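4.2 Trials with the Haltham Kit

The second product in our comparison is the Haltham Kit, a hand-held gripper with two fingers and a wide-angle camera, sold as a complete set for recording manipulation demonstrations. We bought it at the normal price and had no contact with the seller except two questions about the mounting plates. The set arrived with a printed guide of 16 pages, which we followed without changes.

Five operators took part. Two of them (Ticona and Su) had used a similar tool before, and the other three received a training of 33 minutes. Each operator recorded tabletop tasks with small household objects and a cabinet with a door, until the total reached 200 demonstrations. We did not fix the order of the objects, as we wanted the operators to work at their own speed.

The soft pads were judged the best part of the kit. Operators reported that they could hold plush and fabric objects with little force, while smooth bottles needed a slower closing motion. The screws on the mounting plates are easy to reach, but the guide does not say how tight they should be, and Kariuki had to tighten one plate again in the middle of a session.

The camera view is the second point of interest. Figure 3 shows a view with both fingers in sight and an object in the gap between them. The strong curve of the lens keeps the open cabinet in the same view as the table, and the marker on each finger can be seen.

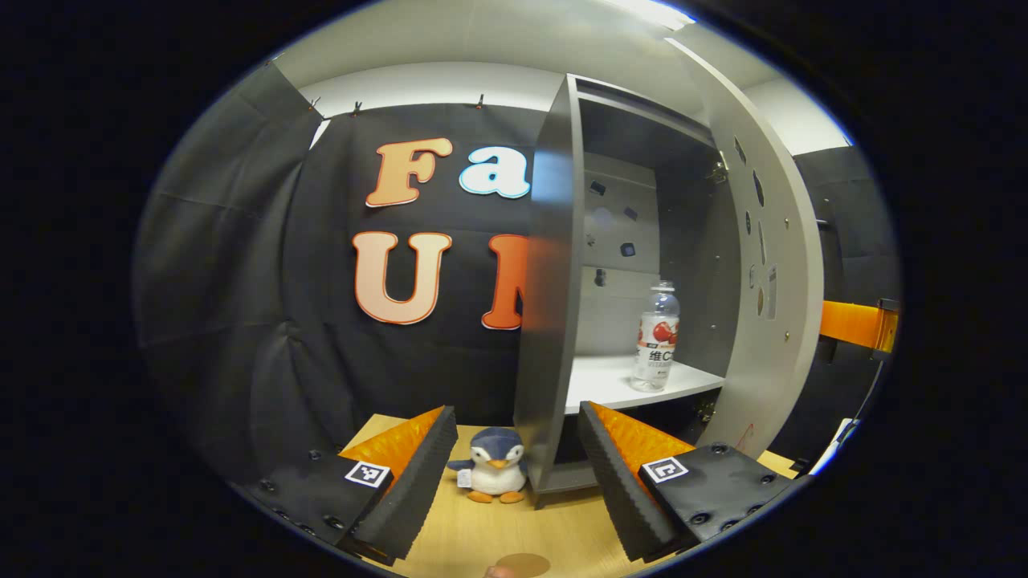

Figure 3. View from the camera of the hand-held gripper, with a plush penguin between the two fingers and the open cabinet behind it.

A weak point is the written support for calibration. The guide gives only one procedure, and it assumes that the markers are never replaced. Ccori prepared a longer procedure for our laboratory, which we used for all later recordings and describe in Section 4.3.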